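How to Make Clear Ice at Home for Cold Drinks

If you've ever ordered an iced coffee somewhere nice and wondered why the ice looked like glass while yours at home comes out white and cracked, I have good news. You can make it in an ordinary freezer with a small cooler and some patience! I've been doing this since March, when my friend Saron Dinsa showed me her method, and my freezer hasn't had a regular ice tray in it since.

What you need

A small hard-sided cooler that fits in your freezer with the lid off
Tap water (filtered if yours tastes of anything)
A serrated bread knife you don't love too much
A small mallet or a rolling pin
A cutting board and a clean dish towel
A tray, and cups or glasses for serving

Measure your freezer first. I bought a lovely Vustwood cooler, got it home and found it was too tall by the width of my thumb. The one I use now is a squat little Doso that was meant for lunches.

Why regular ice goes cloudy

In a normal tray the cold comes in from every side. The outside freezes first and pushes the air and minerals toward the middle, where they get trapped and turn white. An open cooler is insulated on the sides and bottom, so the water freezes from the top down. All the cloudy stuff gets pushed to the bottom, and you either cut it off or stop before it freezes at all.

Step 1: Fill and freeze

Fill the cooler, leaving a couple of inches at the top. Set it in the freezer, level, with no lid. Mine takes 21 hours to reach the stage I like, with a thick clear slab on top and some water still underneath. Yours may be faster or slower, so peek in and tap the side - you'll hear the water slosh.

Step 2: Get the block out

Turn the cooler upside down over the sink, propped on the towel, and wait. Don't bang it. The block slides out on its own, and then the leftover water pours away (watch your socks). If there's a thin shell of ice around the bottom, knock it off with the back of the knife.

Step 3: Let it warm up

This is the step I skipped the first few times, and I ended up with a board full of splinters. Straight from the freezer the block is frosty and brittle. Leave it on the board until the frost on the surface disappears and you can see right through it. Then it will split where you want it to!

Step 4: Score and crack

Saw a shallow line across the block with the bread knife, set the blade in the groove and tap the back of it with the mallet. Keep your other hand well out of the way. Break the slabs into bars, and the bars into chunks. For iced tea I like irregular pieces because they stack up with gaps for the drink to run into. 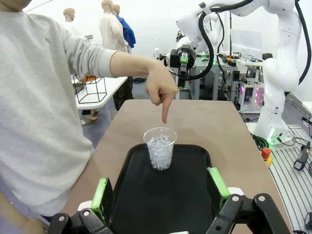
Serving it is my favorite part, and I'm fussy about the cup. A clear one lets people see the pieces, so there's no sense hiding all this work in a mug. A plain plastic cup with tapered sides does fine, filled to roughly three quarters so the drink still has some room. I like a black tray underneath too - glassy ice catches the light with bright highlights, and they look great over something dark. Pour slowly down the side.

Storing the extra

Spread the pieces on a tray in the freezer until they're dry and hard, then bag them. If you bag them straight from the board they'll weld together into one lump. Keep the bag away from onions and fish.

A few fixes

White streaks near the top: the lid was on, or the freezer fan was blowing right at the water. Move the cooler down a shelf.

Cracks when you pour: the ice was too cold. Leave it out for 60 seconds or so and try again.

Block stuck in the cooler: wait longer. Hot water will crack it.

Jhun Dela Peña wrote in to say he freezes his in a wide soup thermos and gets a perfect round puck. I'm trying that one next!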